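3 min read

Most downtime on a two-armed cell gets blamed on software. At Rindix we logged 97 stops last February, and almost 60 percent went back to cables and fingertips. I would cut the tuning hours and spend them on inspection.

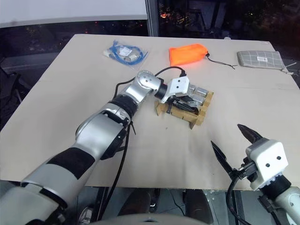
Left gripper at the stand, cable looped over the wrist.

Fingertip wear deserves its own line in the service sheet. Yeshi Feyisa swaps tips every 560 cycles, whatever they look like, and I used to call that wasteful. The right tip here has a chipped edge with small lighter specks, and the left has a faint scuff along a bevel. Neither would raise a fault code.
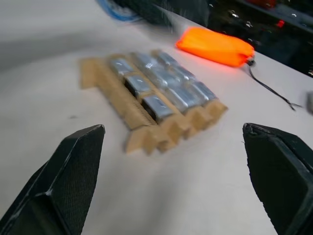 Service intervals should be set by the part being handled. Pultimham runs one interval for every cell - easy to schedule, hard to defend. Small metal blocks divided by raised cardboard leave a finger little room, and I would halve the interval for work like that.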